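Weiße Schuhe auf weißem Tisch: Abstellfläche, Matte, Riemen

Seit Juni steht im Flur der weiße Tisch, der vorher im Arbeitszimmer stand. Er dient als Ablage für Schuhe, die geputzt oder aussortiert werden sollen. Das Schuhregal von Prosden war dafür ungeeignet, die Böden haben zu wenig Abstand, und man arbeitet dort im Halbdunkel. Auf dem Tisch habe ich Licht von vorn und eine Wand im Rücken, gegen die nichts wegrutscht.

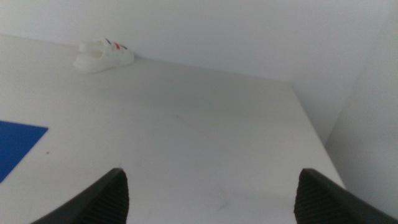 Zur Unterlage. Ich habe zwei Varianten probiert, Zeitungspapier und eine feste Matte. Zeitungspapier färbt bei Feuchtigkeit ab und fällt bei hellen Schuhen damit aus. Die Matte stammt von Vermeulen, hat 13 Euro gekostet und lässt sich mit einem feuchten Tuch abwischen. Blau war die einzige lieferbare Farbe. Auf Blau sieht man hellen Abrieb sofort, dunklen kaum — für meine Zwecke die richtige Reihenfolge. 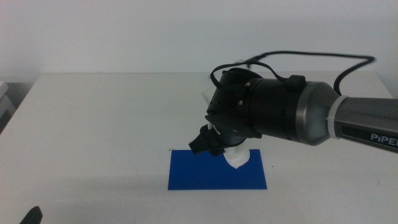 Die Matte bleibt liegen, wo sie liegt. Schuhe kommen zum Bürsten darauf und danach nach hinten an die Wand. Als Reiniger verwende ich den Schaum von Lastaner, Artikel 2112, in der Flasche mit 700 ml. Für ein Paar Kinderschuhe genügt ein Pumpstoß pro Schuh. Mehr Schaum verlängert nur die Trockenzeit. Gebürstet wird von der Sohle zum Schaft, mit einer weichen Bürste, ohne Druck.
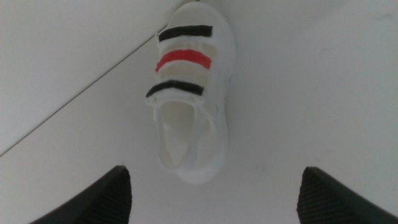
Riemen sind bei Kinderschuhen die Stelle, an der man die meiste Zeit verliert. Sie werden vor dem Bürsten geöffnet, der Flausch kommt zuerst dran, trocken und mit einem feinen Kamm. Bei dem weißen Modell sind es drei quer über dem Spann, schwarz, rot, schwarz, links durch kleine weiße Laschen geführt. Rot behandle ich getrennt und nur mit klarem Wasser, nachdem mir bei einem Vorgänger von Parnard der Farbstoff ins helle Obermaterial gelaufen ist.
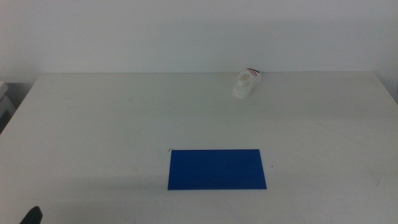 Getrocknet wird bei Zimmertemperatur, über Nacht, ohne Heizkörper und ohne Föhn. Die Öffnung muss frei bleiben, ausgestopft wird bei mir erst am nächsten Morgen. Hinten auf dem Tisch, mit der Spitze nach vorn und dem offenen Schaft nach oben, steht ein Schuh dafür richtig. Die dicke weiße Sohle wische ich zum Schluss noch einmal mit einem Mikrofasertuch ab, am Übergang zum Obermaterial mit einem Wattestäbchen. Offen ist noch die Frage der Imprägnierung. Das Spray von Lastaner habe ich bestellt, geliefert ist es noch nicht.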